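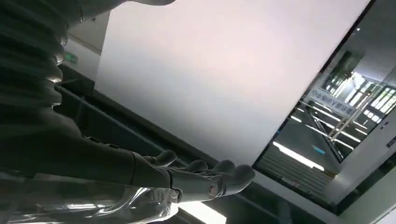 Palm up, fingers out.

Every winter my knuckles split, and every winter I stand in the hardware store reading the backs of jars as if I'd never had the problem before. So I finally wrote down what works in my house and my garage, plus a few things readers sent in after the glove column (thank you, I read all of them, even the long one about mittens).

Getting grease off

Put the oil on before the soap. I know it sounds backward. Pour a little cooking oil in your palm, any cheap one, and rub it in dry until the black starts to move, then wipe it all off on a rag before you go anywhere near the faucet. Then dish soap and a spoonful of sugar. I used to use table salt, which scrubs just fine until you find the paper cut you forgot about!

For nails, drag them across a bar of soap before you start a dirty job. The soap packs in underneath and the grime can't. Vaughan Ormsby wrote in to say he's done this since his first summer rebuilding mowers, and he adds that an old toothbrush beats any nail brush he's ever bought. I tried it and I'm with him. Soft bristles, though. The stiff ones hurt.

Glue, paint and sap

Super glue: warm soapy water and patience, and roll the skin apart gently, don't pull. Nail polish remover with acetone will speed things up on fingertips, but keep it off any cuts and well away from the stove.

Latex paint comes off with soap if you catch it early. If you don't, leave it alone until after your shower and it'll peel. Oil paint gets the cooking oil treatment again.

Pine sap is the one that drove me crazy when we cut our own tree. Mayonnaise works. So does peanut butter, but then you smell like lunch and the dog won't leave you alone. Hand sanitizer is quicker than either and I keep a bottle in the truck now.

Onion and garlic

Lots of mail on this one. I've rubbed my fingers on the sink, on a spoon and on one of those metal soap-shaped things my sister gave me, and I can't swear any of them did much. Cold water and lemon juice, then soap, gets me most of the way there. Skip the lemon if you're cracked. Ebony Cartwright wears a thin glove on the hand that holds the onion and nothing on the knife hand, and I've copied her ever since.

Cracks and splits

Use lukewarm water, even when you come in freezing and hot sounds wonderful. Pat dry, leave them a tiny bit damp, and get something greasy on within 3 minutes. Plain petroleum jelly is what I use, and at bedtime I pull cotton gloves on over it (old clean socks if the gloves are in the wash, and yes, you'll look silly). Give it 2 nights before you decide it isn't working.

If a crack is red and puffy or just won't close, get it looked at. I put that off once and was sorry.

Sandpaper, while we're on fingers

Fold a sheet in thirds so the grit never rubs against grit, and it won't slip around under your hand. Wrap masking tape around your fingertips for long sessions. I did a whole set of stair spindles with 200 grit one weekend and lost most of my fingerprints, so my phone wouldn't let me in!

Where to keep it all

Mine's in a coffee can by the utility sink: oil in a squeeze bottle, sugar in a jar with the lid labeled, toothbrush, rag. Replace the rag often and dry the oily ones spread out flat outdoors, never balled up in a corner, especially if there's been stain or linseed oil on them. That can start a fire all on its own.

Next time, stuck jar lids. Send me yours.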